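Meet the Tanui: Grippers You Hold in Your Own Hands!

Have you ever wished you could show a robot how to do a job, just by doing it yourself?

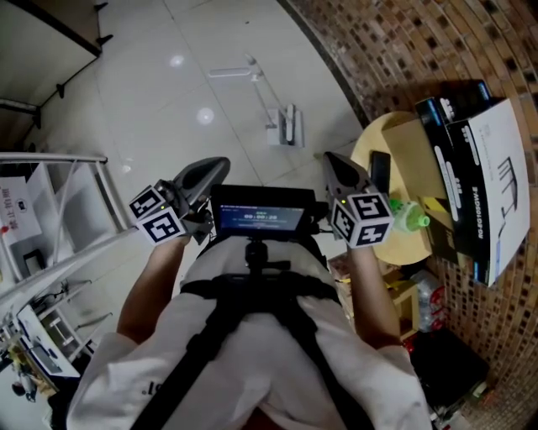 How does a robot learn to pick things up?
Lots of robots learn by copying people. A person does a job many times over, the movements are saved, and a computer hunts through them for patterns the robot can try out for itself.

The Tanui kit is made for exactly this kind of teaching. It comes with 2 hand-held grippers, one for each hand, and you wear a harness with a little screen at chest height. The screen has a timer on it, so in the picture the person can glance down and read 00:00:20.

See the white cubes near the hands? They're covered in black-and-white patterns called markers. A computer can spot patterns like these very easily, and that helps it work out where each gripper is and which way it's tilted – a bit like finding your friend in a crowd by their bright, stripy beanie!

Abilio Casado tried the kit at the Faltside workshop in April. He did 70 practice goes at putting socks in a basket, and his favourite part was how quickly he forgot he was holding grippers at all. The harness took him a while to buckle, though, and his arms got tired.

Tatu Mabula wanted a tougher job, so she picked folding tea towels. Her team at Clalach saved 700 goes! Corners are very tricky for grippers – try folding a towel with two pairs of kitchen tongs and you'll see what she means.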